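Fallden Choir Society, meeting of 2022-02-24

Present: Guðlaug Hedegaard (chair), Aksel Laxdal, Halldóra Laxdal, Oluf Thorlacius, Kári Thygesen
Minutes of the January meeting were read and approved with one spelling fix.

Spring concert. Guðlaug opened with great news: 88 tickets are already spoken for, and the posters aren't even up yet! Everyone was thrilled. Oluf has the hall booked from noon, so we get a proper warm-up on the risers this time. Halldóra asked for the two slow pieces to be split up, and after singing a few bars of each we all agreed she was right.

Music. Aksel brought the new arrangement of "Umero" and played it through on the upright. What a lovely alto line! Six more copies needed, Aksel to print. The tenors would like it a half step lower. Aksel will try it both ways at the next rehearsal.

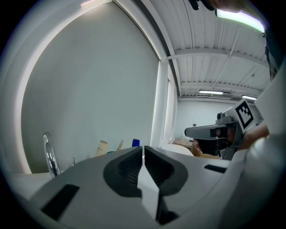

Minutes taken by Kári Thygesen

Trip to Dridau. The choir there has written back and they would love to have us in the summer, with a shared concert and supper after. Bus quote from Bjarnason is 1,000 for the day, which felt very fair. Oluf to confirm the bus and ask if the keyboard can ride inside. Halldóra is collecting names; children welcome if they sit with a grown-up.

Folders. The old blue ones are falling apart. Agreed to buy black, with a strap for the hand. Guðlaug to order.

Any other business. Halldóra's rhubarb cake was praised at length (recipe to be passed around). Aksel still has somebody's gray scarf.

Next meeting: same room, after rehearsal. Oluf brings coffee.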